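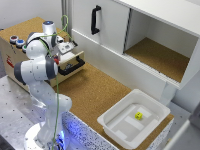 November 19, 2020 - bench notebook, drawer box and white cabinet

Picking up from the January list, which I never closed. Wanted the furniture side of the bench sorted before the Prestden people come through. Got through most of it, not all.

Drawer

- Pulled the drawer all the way out, vacuumed the runners, put it back. Fine grit in there, looks like cork crumbs off the top. Will keep happening until we seal the cut edges.
- Black handle on the front: one screw was turning without biting. Backed it out, toothpick and wood glue in the hole, left it alone over lunch, screw back in. Solid now. Do the other side next time the glue is out.
- Drawer still wants to stop about a finger short of closed. Not the runners. I think the front swelled a little over the summer. Sanded the top edge with 80 grit, a few strokes only, then tried it. Better. Didn't want to take more off in one go.
- Do NOT wax the runners with the candle stub again. Took me forever to scrape it off.

Buttons

- Red, blue, green on the side panel, same order as before. Please leave them in that order, the Yau sheets all assume it.
- Blue was sticky. Pulled the cap, wiped the collar with isopropyl, dried, back on. Pressed it 12 times, came back up every time.
- Green clicks a bit softer than the other two. Always has I think. Leaving it.
- Red one is fine.
- Small red label under the buttons is still on, corners lifting. Pressed it down with a thumb, wont hold. Need a new one from Jorberg, the old roll is finished.

Cork

- Box top, table and cabinet floor all wiped with a barely damp cloth. Soaking wet is what lifted the seam last time.
- Seam by the front of the table re-glued, contact cement, weighted with the two heavy catalogs. Leave the weights on untill tomorrow.
- Spare cork: one offcut left, around 10 inches wide. Enough for the cabinet floor if that one goes, not enough for the table. Ask Tanomov what a full sheet costs before we need it in a hurry.

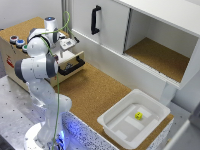 White cabinet

- Sliding door was dragging. Track at the bottom front was packed with dust in the ribs. Old toothbrush, then the narrow vacuum nozzle, then the toothbrush again. Runs with one finger now.
- Lifted the door out while I was at it. Bottom edge has a worn spot toward the middle, not deep. Goes back in top first, then drop it on the track - took me 3 tries to remember that.
- Black pull on the door is tight, no change.
- Open side: cork floor lies flat again, was curling in the back corner. Double-sided tape for now. Proper glue when the table seam is done and I have cement left.
- White inside walls had pencil marks all over. Melamine sponge got most of it. Whoever is marking positions on the walls, use tape.

Measured the drawer against the cabinet door again, they clear each other fully open. The gap is small so don't shift the box to the right, even a bit.

Still open

- label from Jorberg
- price on cork sheet, Tanomov
- other handle screw
- seal cork edges (varnish? thin glue? try on the offcut first)
- drawer front, check again when the heating has been on for a while. If it closes all the way on its own in January, stop sanding.

Sandpaper and toothbrush are in the blue tub under the sink. Isopropyl is nearly out, put it on the order.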